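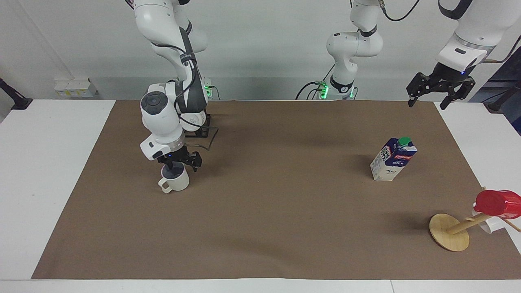
How to clear a desk without buying anything

Most advice on tidying a desk ends at a shop. You get told to pick up trays, risers, a pen cup with sections, and by the end you own more stuff than when you started. I've tried a fair amount of it and I don't believe in most of it. What follows costs nothing and takes one evening.

Start by taking everything off. All of it, onto the floor or the bed. I was doubtful about this step for years, as it sounds like something from a TV show, but moving piles around on the desk just gives you the same piles in a new order.

Wipe the surface with a damp cloth and a drop of dish soap. Special desk sprays smell of lemon and that seems to be the extent of it. Dry it with an old towel, and go easy near the edges if the board is the pressed kind, which swells.

Now put back only what you used this week. For me that was a lamp, a notebook, two pens and the keyboard. Be strict here. "I might need it" is how I ended up with 26 dead batteries in a jar.

Paper next. Set a timer for 5 minutes and sort it into keep and toss. The popular method has you make 4 colored folders, and my neighbor Domnica Nistor swears by hers, though I notice the blue one has been sitting on her fridge since July. One folder is plenty for most people. Bills you can get online can go, but check that you can log in before you shred anything.

Cables are where I expect to get letters. Clips with sticky backs fall off the first time the room gets warm. A strip torn from an old T-shirt, tied in a loose bow around the bundle, holds fine and you can undo it. Leave some slack where a cable bends, and don't tie power bricks together.

Whatever is still on the floor goes in a box with a lid. Put the box in a closet. The usual rule says to throw it out unopened after a month – I wouldn't. I did that once and spent an afternoon on the phone replacing a warranty card. Open it, look, then decide.

As for keeping it that way, I have no system to offer and I'd be wary of anyone who does. I clear mine before supper if I remember. Some weeks I don't, and then I get the towel out and start over.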